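规格书里的"黑色哑光"不是一项要求

2023/10/23

采购规格书里有一类词,写的人觉得清楚,收的人也觉得清楚,到验收时双方才发现各自理解的东西不同。"黑色哑光"是最常见的一个,"细纹防滑"是另一个。我的看法是,凡是不能用仪器或样板复核的表面描述,都应当从规格书正文中删去,或者移到备注栏,并注明不作为验收依据。继续把它们留在正文里,等于把判定权交给当天站在灯下的那个人。

先说一件与本文立场有关的经历。Dorna项目需要一批操作台面板,共272块,规格书第51条写的是"表面黑色,哑光,无明显反光"。供方Grosum交货后,需方以反光为由退回了其中一部分。供方复测光泽度,60度角读数全部低于10个光泽单位,按涂料行业的通行说法属于哑光范围。需方的检验员在窗边看,确实看到了一片发亮的区域。双方都没有说谎,条款也没有被违反,因为条款里没有可以违反的内容。

光泽度本身并不是一个难以写清的量。它至少需要三项信息:测量角度、数值范围、测点位置。60度角适合多数表面,但对低光泽面分辨力不足,两块在60度下读数接近的板,在85度下可能差得很远。人眼在掠射方向上看到的那一层亮,恰好更接近85度角的读数。规格书如果只写60度,就默认了观察者总是从上方看;而台面的使用者多数坐着,视线压得很低。Dorna的退货争议大半可以归到这一点上。

颜色也有同样的问题。"黑"在色度空间里占据一个相当宽的区域,明度从十几到接近三十的表面,单独放置时都会被称作黑色,并排放置时差别一眼可见。哑光面由于漫反射成分多,测得的明度通常高于同一底色的高光面。所以要求"与样板颜色一致"时,还要写明测色仪是包含还是排除镜面反射。两种模式得到的数值不能直接比较,我见过的规格书里写明这一点的很少。

再说纹理。纹理描述的惯用词更加随意,"细纹""皮纹""点阵""磨砂"几乎可以互换使用。真正影响使用的参数是单元的形状、中心距、高度或深度,以及顶部的圆角。其中凹与凸是首先应当写明的,偏偏也是最常被省略的。在某些光照方向下,凹点和凸点的照片很难区分,供方凭一张照片开模,做反了也不能全怪供方。

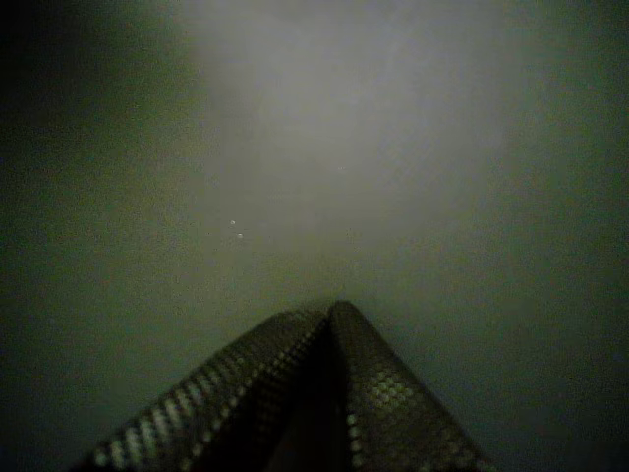
深色表面上呈规则网格排列的小点,受光处呈灰白色。

网格的规则程度可以从照片上判断,高度不能。用照片代替纹理规格,至多固定了排列方式,摩擦、清洁难度和磨损余量都没有落到纸面上。以点阵为例,中心距不变,高度增加一倍,清洁时藏污的情况会明显不同;顶部圆角缩小,手感变硬,初期抓持可能更好,磨平的速度也更快。这些关系在工程上都是常识,问题在于规格书没有给它们留位置。

反对意见与成本

对上述主张,常见的反对意见有两种。

第一种认为,参数写得越多,供方报价越高。这个说法有依据。每增加一项可测要求,供方就要增加一道检验,还要为不合格品预留费用。Dlamini在为一批柜体面板询价时做过对比,附完整表面参数的报价高于只写"黑色哑光"的报价。但这个对比漏掉了后者的退货、复测和返工,这几项支出通常记在另一个科目下,采购部门看不到。把两边的账合到一起,差额会缩小,在批量较大时可能反转。我没有足够的数据断言它总是反转,只能说目前的比较方式偏向于模糊条款。

第二种认为,外观是主观的,人看着合适就行,仪器读数合格而看着不舒服的情况并不少见。后半句我同意。光泽仪的测量光斑只有几毫米到几十毫米,一块大面板上的缓慢变化、边缘的厚薄差、喷涂方向造成的条带,都可能逃过抽点测量。但由此得出的结论应该是补充目视检验的条件,而目视检验同样可以写清:光源类型,照度,观察距离,观察角度,观察时间。照度写成400勒克斯还是更高,检出的缺陷数量就会有变化。缺少这些条件的目视检验,换一个班次就换一套标准。

还有一种较少被提出、我认为更有分量的意见:参数写死之后,供方会朝着参数优化,在未写明的方向上省料。规定了光泽度上限,对方可能加大消光粉用量,涂层的耐擦伤性随之下降,几个月后台面上出现发亮的擦痕,而出厂时的读数无可挑剔。这是实际存在的风险。我的处理办法是把外观参数与耐久参数成对写入,例如光泽度与规定次数擦拭后的光泽度变化写在同一条内,任何一项不满足即判整条不满足。成对书写比分散书写更难被绕过。

大面积平面

上述问题在小零件上不突出,在大面积深色平面上最集中。原因是几何上的:一个平面足够大时,同一个观察者看它的近端和远端,角度相差很多,照明方向也不相同。即使涂层完全均匀,看上去也会一处深、一处浅。检验员如果事先不了解这一点,容易把正常的角度效应记为色差。

因此,大面积平面的规格应当规定测点网格。测点数量按面积确定,边缘测点与中心测点分别统计,不要混在一个平均值里。平均值合格而边缘偏亮的台面,装到现场后仍然会被投诉。
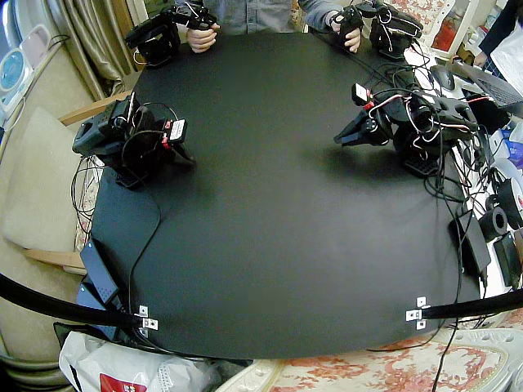 样板的管理

很多单位不愿意写参数,理由是手里有封样。封样制度我赞成保留,但它有自己的失效方式,需要单独管理。

样板会变。涂层受光照会褪色,受触摸会变亮,受清洁剂擦拭会出现局部消光或局部增光。一块在办公室书架上放了两年的样板,与签字当天的样板已经不能视为同一件东西。常见做法是在样板背面贴标签,注明签字日期,却不注明签字时的测量值。这样一来,样板变化之后没有办法知道变化了多少。补救方法很简单:封样当天测量并记录,之后按固定间隔复测,偏离超过约定值即作废重封。

样板的份数也值得规定。Rirnent的内部模板要求封样3份,供方一份,需方一份,第三份避光保存、不参与日常比对,只在前两份出现分歧时取出。我认为这个安排合理,费用也有限。不少单位只做两份,出现分歧时双方各执一份,各自主张自己那份没有变,争议就回到了起点。

样板的尺寸常被忽略。巴掌大的样板可以用来核对颜色,用来核对大面积平面的外观则不够。纹理的排列方向、拼接处的过渡、喷涂条带的间隔,在小样上都无从体现。对大面板,封样至少应当包含一个边和一个角。

条款的写法

基于以上理由,我建议把表面要求的条款分成两层。正文层只写可复核的内容,包括颜色坐标及容差、测色模式、两个角度的光泽度范围、纹理单元的形状和尺寸、测点网格、目视检验条件。备注层可以保留"整体观感沉稳""不显廉价"一类的文字,供设计人员沟通使用,但要在层首注明不作为判定依据。

纹理一项建议附剖面图,图上标明凹凸方向和基准面。仅附俯视图的,视为未完成。

容差的数值不宜照抄别的项目。颜色容差取决于部件是否并排安装,单独使用的部件可以放宽,相邻拼装的部件需要收紧,并应增加一项相邻件之间的最大差值。后一项往往比对标准值的容差更有用,因为使用者手里没有标准值,能看到的只有隔壁那块。

Dorna的第51条在2月改了一次,加入了60度角光泽度上限和样板编号。85度角的要求没有加进去,理由是供方现有仪器不支持。我对这个理由有保留:仪器可以外借,测量也可以委托,供方缺少设备只影响由谁来测,与该不该测是两件事。下一次修订时,我会继续提出这一条,同时建议把测点图作为附件,与条款使用同一个版本号。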